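Re-teaching the processor cell after the finger change

The cell in Preston has been running on its second set of fingers since June, and I have had two emails asking how the changeover was done, so I am writing it up once. The cell takes processors out of scrapped desktop machines and puts them in a tray. One arm, one two-sided gripper, a small camera at the wrist, and a bench that the towers are laid on by hand. The notes assume you already have a working arm and are only interested in the upkeep.

Why the fingers were changed

The first set wore at the tips. A processor is gripped by its edges, and the edge of the substrate is thin and fairly hard. After 63 towers there was a visible groove on the fixed side and the chip had begun to rotate when the gripper closed. It would still lift, but it arrived at the tray at a different angle each time and the place routine has no correction for that. I dressed the tips with a fine stone and got a few more days out of them. Then the grip became unreliable on the smaller packages and I gave up.

Custódio Falcão cut the replacements from the same drawing, with one alteration: the moving tip is narrower, so that it can get down beside the socket lever without touching it. The plates came back blacked. They are slightly thicker than the old ones, which matters later.

Taking the old set off

Park the arm high and over the front of the bench, with the gripper open. Isolate the drive. I leave the controller powered, otherwise the arm loses its home position and that is another twenty minutes gone.

Back the large hex screws off half a turn each before removing any of them. They were put in with thread lock and the second one will round out if the plate is already twisting. If one does stick, warm it with a soldering iron held in the socket for a minute.

Keep the small screws from the tips separate from the small screws in the linkage. They look the same and have the same thread, but the tip screws are shorter. A long one in the tip position stands proud on the inside face and will mark whatever it grips. I now keep them in two tobacco tins, one with a dab of paint on the lid.

Wipe the linkage down while it is bare. Ours had a good deal of grey fluff in the pivots, which is what you would expect from a machine that spends its day inside old computers. No oil. The bushes are dry-running and oil only turns the fluff to paste.

Fitting the new set

Fixed side first, screws finger tight, then the moving side. Close the gripper slowly on a gauge block under manual control and let the plates settle against it. Tighten the large screws in turn, a little at a time, then open and close again and check for light between the tip and the block. I had a sliver of light at the lower end and had to slacken everything and start again.

After that the offsets. The thicker plates move the centre of the grip, and the old tool frame was out by enough to put the tip on the socket frame. I re-measured it against a pin in the bench, four approaches from different sides, and took the mean. The controller is a Gokard unit and it will accept a new tool frame without complaint while the old one is still referenced in the pick routine. Change both. I changed one, and spent an evening looking for a fault in the camera calibration.

Grip force

The force setting on our controller is a bare number with no unit. The old fingers ran at 134. With the narrower tip the same load goes through less area, so I started low and worked up on a dead processor.

At 93 the chip lifted cleanly but slipped if the wrist turned quickly. I tried various settings above that and have settled a little higher, with the wrist speed reduced through the first part of the lift. The slower lift costs a second or two per tower and I am not short of seconds. Your number will be different. Find it with a part you do not mind losing.

Re-teaching the pick

The towers are a nuisance because no two models put the socket in the same place, and most of them have a plastic duct or a bracket standing over it. Delić, who wrote the original routine, handled this with a separate approach path for each case model. There are 21 of them in the library. All had been taught with the old fingers, and the clearance was worked out by eye.

I did not re-teach all of them. I sorted them by how close the wrist passes to the case frame and re-taught the tight ones in full. The rest got the new tool frame and a dry run at low speed with my hand on the stop button. Two of those needed a higher retract point.

For the tight ones the method is to jog in with the heatsink already off and the lever up, stop above the package, line up the fixed plate with its edge, then bring the moving tip in. Close, wait, and lift a few millimetres. Then stop and look at the wrist camera before going any further. The chip may sit tilted in the grip. A small tilt is acceptable as long as it clears the duct on the way out and is the same tilt on each attempt. If it varies, go back to the force setting.

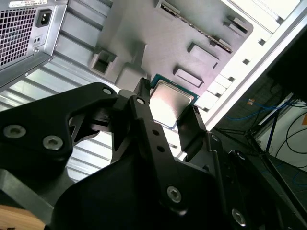 Routine checks since

Every morning the tips get wiped with a lint-free cloth and I try each of the large screws with a key. One of them moved slightly in the first week and has not moved since it was re-locked. Once a week I close on the gauge block again and look for light.

The wrist camera lens needs more attention than the gripper does. It sits low, it collects dust from the cases, and the heat spreader throws back enough glare that a dirty lens makes the edge hard to find. I have turned the bench lamp away and that helped more than any of the exposure settings.

Still to do: the cable run along the forearm, which has started to chafe at the second clip, and a proper fixture for the towers. Clunis have a clamping bed of the right size but want a long lead time on it, so for now the cases are pushed up against a stop and held with a strap. Custódio has the drawing for a spare set of tips. I will post the revised dimensions when he has cut them – the narrow one could lose a bit more off the back.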